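Skolix Set-Up Guide
Section 4: Rules for the tabletop scene

Last revised 16 Jun 2020 by Zoltán Bozsik

I wrote most of this section after re-running a batch of sessions I had set up badly myself, so please read it before you load anything. It covers the grocery-and-drawers scene in the Harken simulator with two hands. If you only have one hand enabled, skip to Section 5.

Before you start

You need the Waaka hand package loaded and the Drusum scene folder unpacked. If the hands show up but won't bend, your package is older than the scene. Update it and come back.

4.1 Loading the scene

1. Open the scene and wait for everything to settle. Things drop a tiny bit when physics kicks in, and if you hit record during the drop you'll get a twitch in the first steps of your log.

2. Check the step limit. It should say 2000. I like to set it lower while I'm practicing, and then I forget to set it back (yes, more than once), so now I look every single time.

3. Turn on contact logging for both hands, even if your task only uses one. An idle hand can still bump something, and you'll want to know when it did.

4. Name the run before you record. Use the task name, your initials and the seed. "test_final_new" is how I lost an afternoon in January.

Note: Don't swap object labels around to suit your task. The pudding box is "pudding_box" in everybody's logs. If I call it "choc" and you call it "pudding," our scoring script counts two objects and we both get garbage.

4.2 Moving the hands in

1. Bring the hands in from the front edge of the table, palms up off the surface. Coming in sideways over the drawers is asking for a knuckle through a handle.

2. Stop both hands short of the objects and let them hold still for 2 seconds. That pause gives the scoring script a clean starting point, and it gives you a chance to see if a thumb is lower than you thought.

3. Move one hand at a time until you're comfortable. I know it looks slow! Two-handed runs are great once you've got the feel, but most of the thumb collisions I've reviewed came from people steering both at once on their first day.

4. Keep the fingers open until you're lined up. Closing on the way in tends to shove a light carton across the table, and then you're chasing it.

Caution: Never rest a thumb on a box to steady the hand. The simulator will happily press it down harder and harder, and the box can shoot out from under like a bar of soap. If that happens, stop the run and mark it as a fault. Please don't carry on and hope.

4.3 Check your views

1. Go through every view you plan to save. The hands are big and they hide things, so a box that's plain as day in one view may be half behind a palm in another.

2. Find each item your task uses in at least one view. A carton with part of its label out of sight is fine, as long as you can tell which one it is.

3. Look for the drawer handles. If your task involves a drawer and you can't see all three, pick a different view.
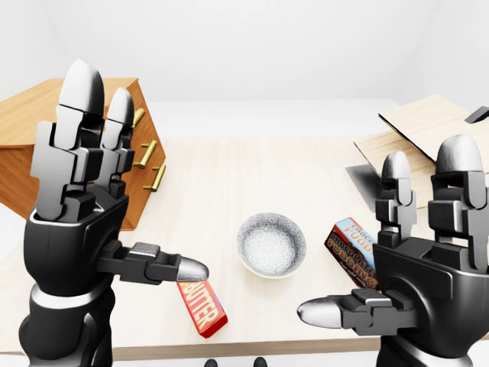
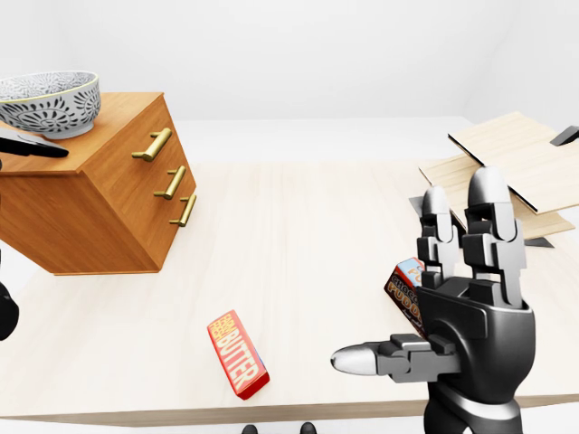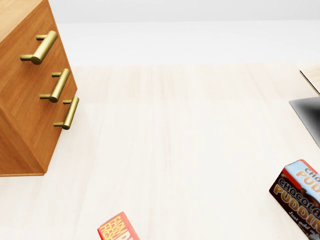 The brass handles show in all three views, and so does at least part of the pudding box.

4.4 When to stop a run

1. Stop if an object leaves the table. Don't try to scoop it back up, even if you think you can.

2. Stop if the two thumbs touch each other. The contact numbers after that point aren't worth keeping.

3. Stop if a finger goes into a solid object and stays there. A brief overlap shows up as a warning, which you can leave alone. A long one is a fault.

4. Write one line in the run notes saying what went wrong. One line is plenty. "Right thumb pushed box" tells me everything I need.

Note: Keep your failed runs. I used to delete mine out of embarrassment, and then had nothing to compare against when the grip settings changed. We ask for 20 runs per task, and the faulted ones go in the same folder with the fault box ticked.

4.5 Resetting

Use the full reset, the one in the Scene menu. The quick reset puts the objects back but leaves the finger joints wherever they were.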